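Can't remember the title of a comic serial with two rival circuses

Malathi Venkataraman
This has been bugging me for weeks. I read a serial as a kid in a girls' weekly, two circuses fighting over the same towns. The mean one was called Gondent's, I'm sure of that much, and the owner kept loosening ropes and letting ponies out. It ran for 11 episodes, two pages each — I had them all in a shoebox until we moved.

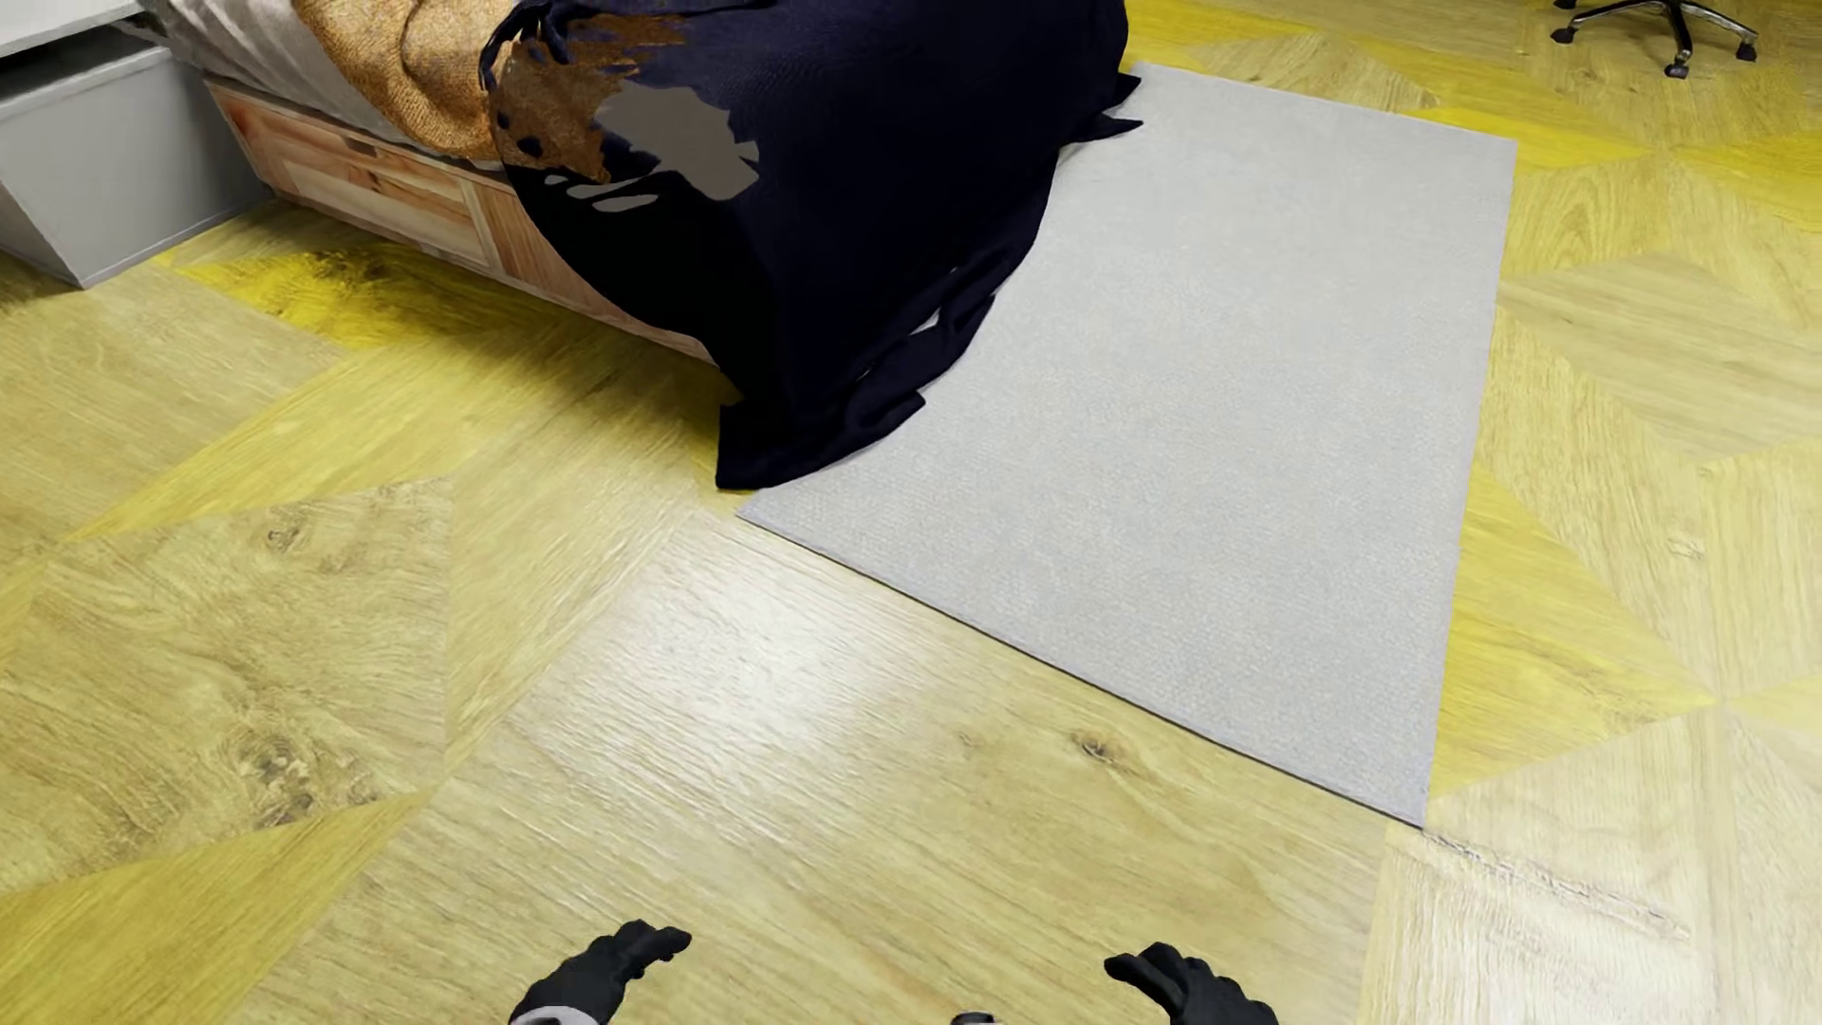

Was the heroine a trapeze girl or a rider?
A rider. She did a bareback act on a gray pony and only went up on the trapeze in the last episode, when Gondent's star walked out.

Any help with the title would make my June!

Hema Gowda
Oh, I loved that one! Pretty sure it's "Brenodmont's Big Top". It got reprinted in a summer annual with the ending squashed down to 2 pages, so if you find the annual, don't judge it by that. I paid way too much for mine (more than 40 dollars, ouch) but the art is gorgeous.

Wilczyńska
no idea about the title but the pony stuff sounds like half the serials from back then lol. try the annuals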